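Kolisia Butter Notes, README

A tasting log of cultured butter from small creameries, kept by Margit Boström and Eleri Nicholas. Last updated 12/04/2025.

What's in it

223 entries, one per row, from 13 creameries. Each row has the creamery, the churn month, the salt level, days of culturing, and a comment. The comments are the good part. The scores were given by two people who disagree on salt, so treat them as gossip.

Color is graded by eye against a paint card from Kelwood, from 1 (candle) to 5 (school bus). August butter runs high — grass does that — and winter butter sits near the candle end.
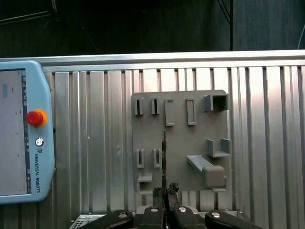 Texture was scored cold, straight from the fridge, then again after 165 minutes on the counter. The second score is missing wherever Pongsak Tanasarn got to the toast first. Our color card has no entry for anything as loud as the red stop button with its orange-yellow collar, and a butter that got there would be reported to someone. Blank texture fields mean "not scored," never zero.

Known problems

Nordin changed its salt partway through and told us later. Those rows carry an "n" in the flag column.

Sverre Engebretsen writes "barny" for at least 2 different flavors, one of them a compliment. We left his spelling alone.

Use

Free to copy and share with credit. Please don't put the scores on a label. Corrections go to Eleri, complaints about salt to Margit.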